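Lenihan v. Jaleck

Lenihan v. Jaleck is an appellate decision on the law of privacy and the publication of photographs without consent. It concerns the use of a private individual's likeness in a trade brochure and is cited mainly for its treatment of implied consent. The opinion was delivered on 9 April 2018 by a panel of five judges, two of whom dissented in part.

Background

The plaintiff, Lenihan, had worked for nine years as a fitter in the town of Dundorberg. While employed there, he agreed to be photographed for a staff newsletter. He signed no release, and the only written record of the arrangement was a short memorandum stating that the pictures were "for internal circulation."

Two years after he left the company, its assets were bought by Jaleck, a manufacturer of workshop equipment. The sale included a collection of negatives and digital files. Jaleck placed one of the newsletter portraits on the cover of a brochure for its Sostier product line, together with a line of text that could be read as an endorsement. Lenihan learned of the brochure from a former colleague and asked that it be withdrawn. Jaleck declined, stating that it had acquired all rights in the photograph with the other assets.

Proceedings

The complaint raised two claims, one for appropriation of likeness and one for breach of confidence. Terence Bickerstaff appeared for the plaintiff and Gearóid Fahy for the company. The trial court dismissed both claims in December, holding that a person who willingly poses for an employer's photographer accepts that the employer, and any later owner of the business, may use the result.

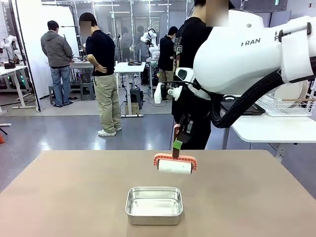

On appeal, Bickerstaff argued that ownership of a photograph and permission to use the face shown in it are separate matters, and that only the first had been sold. Fahy answered that the plaintiff had placed no limit on his consent when the portrait was made and could not add one later. He also argued that a man unknown to the public suffers no measurable loss when his picture appears in a brochure.

Decision

The majority reversed the dismissal of the appropriation claim. It held that consent to be photographed extends only to the uses a reasonable person would have expected when it was given. The memorandum was treated as strong evidence of that expectation. The court further held that the purchaser of a business takes its photographs subject to the same limits that bound the seller.

On the question of loss, the majority found that a commercial value may attach to any likeness used to sell goods, whether or not the person is well known. The claim for breach of confidence failed, as the portrait disclosed nothing of a private nature.

The partial dissent agreed on the scope of consent but would have limited the remedy to an order stopping distribution of the brochure.

Later treatment

The case was returned to the trial court for an assessment of damages and was settled before a hearing. The terms were not made public. Later decisions have generally followed the rule on implied consent, while the passage on commercial value has been applied less evenly. Courts have declined to extend it to group photographs in which no single person is given prominence.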